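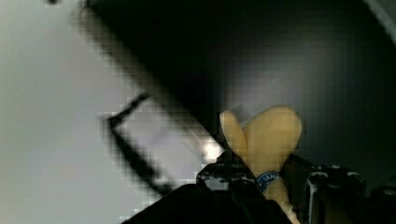 Teleoperation oder Handführung bei weichen, runden Teilen

Favum-Forum / Anwenderbereich Greifen und Einlernen

labor_purlow schrieb:
Sehr geehrte Mitglieder,
unsere Arbeitsgruppe in Purlow bereitet derzeit eine Aufgabe vor, bei der ein Zweifingergreifer einzelne Gegenstände aufnehmen und in einer Ablage absetzen soll. Bis April haben wir 320 Vorführungen per Fernsteuerung aufgezeichnet, sämtlich mit Kamera am Handgelenk. Bei kantigen Teilen sind die Ergebnisse zufriedenstellend. Bei abgerundeten Formen dagegen schließt das eingelernte Modell die Finger häufig zu früh. Wir bitten um Stellungnahme, ob für solche Teile eine Umstellung auf Handführung des Arms zu empfehlen ist oder ob zunächst die Anzahl der Vorführungen erhöht werden sollte.

K_Messraum schrieb:
Nach den Erfahrungen unseres Hauses ist die Handführung in diesem Fall vorzuziehen. Die vorführende Person spürt den Widerstand am Arm und korrigiert die Anfahrt unmittelbar. Bei der Fernsteuerung fehlt diese Rückmeldung, sofern das Eingabegerät keine Kräfte überträgt. Wir haben eine vergleichbare Aufgabe mit 14 geführten Durchgängen je Gegenstand eingelernt und benötigten danach keine weiteren Aufnahmen.

stellico_anwender schrieb:
Dieser Einschätzung kann ich mich nicht anschließen. Sobald eine Person den Arm führt, geraten Hände und Ärmel in das Bild der Handgelenkkamera. Das Modell lernt diese Bildinhalte mit, im späteren Betrieb fehlen sie jedoch. Wir haben im Projekt Stellico aus diesem Grund 693 geführte Aufnahmen verworfen und die gesamte Reihe ferngesteuert wiederholt.

K_Messraum schrieb:
Das hängt von der Anbringung der Griffe ab. Werden sie hinter dem Handgelenk montiert, bleibt der Bildbereich frei. Eine entsprechende Halterung lässt sich in jeder Werkstatt fertigen. Die genannten 693 Aufnahmen sprechen nach meinem Dafürhalten gegen die damalige Vorrichtung und nicht gegen das Verfahren.

stellico_anwender schrieb:
Die Griffe saßen hinter dem Handgelenk. Störend waren die Unterarme beim Absetzen in der Ablage, wo der Arm steil steht und von der Seite geführt werden muss.

Craciun_Technik schrieb:
Wir betreuen bei Crăciun beide Verfahren und möchten auf einen anderen Punkt hinweisen. Zu frühes Schließen geht nach unserer Kenntnis oft auf die Vorführenden selbst zurück. Wer am Bildschirm steuert, schätzt die Tiefe zwischen den Fingern schlecht ein, vor allem bei matten, einfarbigen Oberflächen vor dunklem Hintergrund. Wir lassen daher vor dem Schließen eine kurze Pause einlegen und den Greifer erst danach zufahren. Außerdem wird der Gegenstand nach jeweils fünf Durchgängen gedreht, damit Aufkleber und Einkerbungen nicht immer an derselben Stelle liegen.

labor_purlow schrieb:
Vielen Dank für die Hinweise. Eine Pause vor dem Schließen war in unserer Anweisung bisher nicht vorgesehen. Bei der Durchsicht zeigte sich, dass in fast 320 Vorführungen – also in nahezu allen – Anfahrt und Schließen ineinander übergehen. Gedreht wurden die Teile nur unregelmäßig. Wir werden eine neue Reihe nach dem Vorschlag von Craciun_Technik aufnehmen und die Handführung vorerst zurückstellen.

K_Messraum schrieb:
Ich bitte dennoch, eine kleine geführte Vergleichsreihe vorzusehen. Ohne sie bleibt die Ausgangsfrage unbeantwortet.

labor_purlow schrieb:
Der Vorschlag wird aufgenommen. Vorgesehen sind 14 geführte Durchgänge am selben Gegenstand, mit unveränderter Kameraposition.

Ähnliche Themen
Kameraversatz nach Wechsel der Greiffinger
Verzögerung bei Fernsteuerung über das Hausnetz
Vorführungen mehrerer Personen in einem Datensatz
Stellico: Halterung für Führungsgriffe
Spiegelungen auf Metallteilen im Nahbereich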